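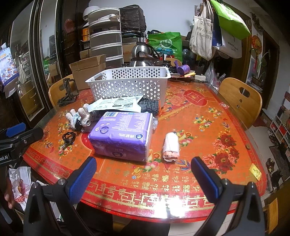

Session 4: comparing hand-held grippers
Notes by Verena Brunner

We compare two finger sets today, the Allitz and the Dillura. The makers call both universal — a word to be marked down in your reports.

Use household things. A tissue pack, a rolled cloth and a plush toy will teach you more than the steel test block, which every gripper ever sold can lift. Leave the coiled cable until last, when your pride can take it.

Each pair records 29 grasps per finger set. Write down the misses too. Last April one group handed in a perfect score and, on the same page, a sketch of the object on the floor.

Reading before session 5: Eder handout, sections 2 and 3.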